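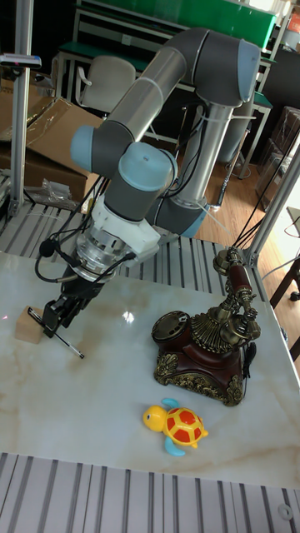

Finding and Repairing Leaks in a Small Water System
Speaker notes, Plerkonum Water District
Session length: 90 minutes, including questions

Slide 1. Opening

Welcome the audience on behalf of the District. Give the location of the exits and ask that phones be silenced. Handouts are on the side table. The larger maps stay in the room.

The session is intended for operators and board members of small water systems. It deals with water that is treated, pumped into the mains and never reaches a customer's meter. Treatment, source protection and rate setting will come up in passing only. Questions on rates should be held for the District office.

State at the outset that the experience presented is drawn from the Resik zone. Resik has 459 service connections, older cast iron mains in the center, and plastic mains on the upper streets. Systems with different ground, pressure or pipe will see different results.

Slide 2. Terms

Go slowly. Many in the room use these words differently.

Water loss, as the District uses the term, is the difference between the water put into the system and the water delivered to authorized users. It has two parts. Real loss is water that leaves the pipe: leaks on mains, leaks on service lines, and overflow at storage tanks. Apparent loss is water that is used but not properly recorded. Worn meters, billing errors and unauthorized connections all fall under apparent loss.

Flushing hydrants and fighting fires are authorized uses even though no meter is involved. They should be estimated and written down. Before the Resik review, the District had no form for this, and hydrant flushing was being counted as leakage every spring.

If asked about percentages: the District no longer reports loss as a percentage of supply to the board. The percentage rises when customers save water, although no pipe has changed. Volume per connection per day is the preferred figure for a system of this type.

Slide 3. Why leaks run for so long

The life of a leak has three stages. First the District must become aware that a leak exists. Then it must be located. Then it must be repaired. A large break on a main is noticed quickly, as the street floods and the telephone rings. A small leak on a service line may run for months in sandy soil without a wet spot at the surface.

Pause on the graph. The area under each line is the volume lost. The tall narrow block is the main break. The low wide block is the service leak, and it is the larger of the two.

Point out that the repair stage receives most of the attention in budgets, while the awareness stage accounts for most of the water. 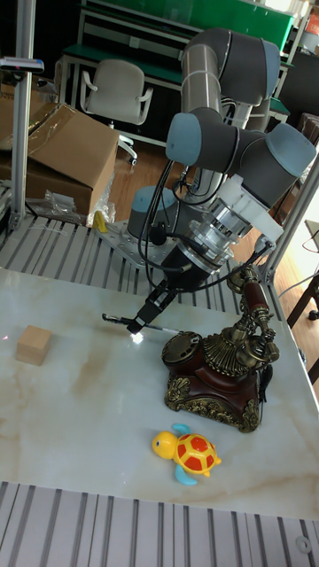 Slide 4. Measuring night flow

Customer demand in Resik is lowest between 2 a.m. and the first morning shift. Flow into the zone during that period is made up of a small amount of household use and whatever is leaking. A zone meter that records through the night will therefore show a new leak within a day or so, provided that someone looks at the record.

Describe the arrangement used. One inlet to the zone was left open and fitted with a meter. The other inlets were closed. Every boundary valve was then checked for tightness, and this took longer than planned. Several valves shown as closed on the drawings were partly open, and one on Trnka Street could not be turned at all until it was dug up and rebuilt.

Emphasize the following to operators present. Before closing any boundary valve, confirm that fire flow can still be met. Notify the fire department in writing. Tag the valve, and record the direction and the number of turns. A closed valve creates a dead end on each side, and dead ends need to be flushed and sampled on a regular schedule.

The meter record is reviewed each morning by the duty operator. A rise that holds for three nights in a row is treated as a suspected leak. A rise on a single night is noted and left alone. Pool filling and garden watering explain most of these.

Slide 5. Locating the leak

Zone metering gives the presence of a leak and its size. It does not give the street.

The next step is to narrow the area. Valves inside the zone are closed in sequence during the night, working toward the inlet, and the flow is watched after each closure. A sharp drop indicates that the leaking section has just been shut off. Customers with medical needs are called in advance. The District keeps that list at the front office and reviews it every February.

Once a section has been identified, the crew listens. Begin with the fittings that can be reached directly, such as hydrants, valves and curb stops. A leak on metal pipe carries well along the wall and can be heard from a considerable distance.

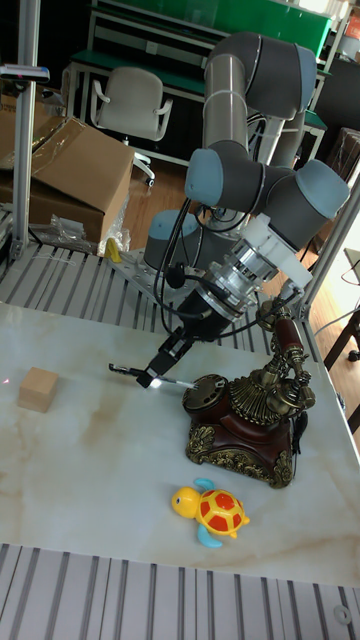 Plastic pipe is more difficult. The sound is lower in pitch and fades quickly, and a crew that is used to iron will walk past a leak on plastic without hearing it. Listening points must be closer together. On the upper streets of Resik the crew worked at night, when traffic was light, and repeated each reading before marking the pavement.

Be frank about dry holes. The District has dug in the wrong place on more than one occasion. Each was recorded along with the reading that led to it, and those records are now used in training. Two causes appear again and again: a pressure-reducing valve mistaken for a leak, and a storm drain running beside the main.

Slide 6. Repair and replacement

A repair clamp is suitable where the surrounding pipe is sound. Where the same length of main has been clamped several times, replacement should be considered, and the repair history should be placed before the board with the request.

On this basis the District replaced 900 feet of cast iron main below Trnka Street. Service lines were renewed from the main to the curb stop under the same contract. Reconnecting old service lines to a new main is a false saving. The joint is disturbed by the work, and the crew is often back within a few years.

Mention pressure here. Pressure above what customers need makes every leak larger and shortens the life of the pipe. The reducing valve at the Suler tank was reset in small steps, with a waiting period after each one so that complaints could be heard and examined. Residents of the highest houses were told beforehand by letter.

Remind the audience that a repair is not closed until the night flow has been checked again. A second leak often shows itself after the first has been repaired and the pressure has recovered.

Slide 7. Working with customers

Leaks on the customer's side of the meter are outside real loss, yet they matter to the household and to the District's standing in the community. Continuous flow through a meter overnight is reported to the customer by mail, with a sheet that explains how to test a toilet tank with food coloring and how to find the house shutoff.

Tone is important. Earlier letters used the word "violation," and the office received many calls from people who believed they were being fined. The present letter says that water appears to be running at all hours, gives the reading, and offers a visit.

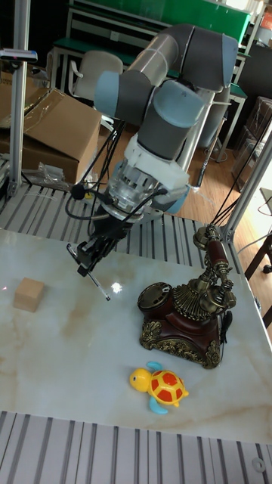
One Resik resident wrote in reply that the new letter was clear enough, but that it came three weeks after the reading and that a phone call on the day would have saved a good deal of water. "I would have shut it off that evening," the resident added.

The District accepts the point. Calls are now made first where a number is on file, and the letter follows. Ask the audience how their own systems handle this, and allow time for answers — the exchange at this slide has been useful at past sessions.

Slide 8. Records and questions

Show the leak report form. Draw attention to the lines for pipe material, depth, soil and cause of failure. Crews should fill these in at the open trench, before backfill begins. Blank lines are sent back to the crew the following morning.

Copies of the form, the customer letter and the valve tag may be taken and adapted without permission. Systems wishing to borrow the District's listening equipment should apply to the Plerkonum office in writing and include proof of insurance.

Open the floor. Repeat each question before answering so that it can be heard at the back of the room. Questions about individual bills should be taken privately after the session.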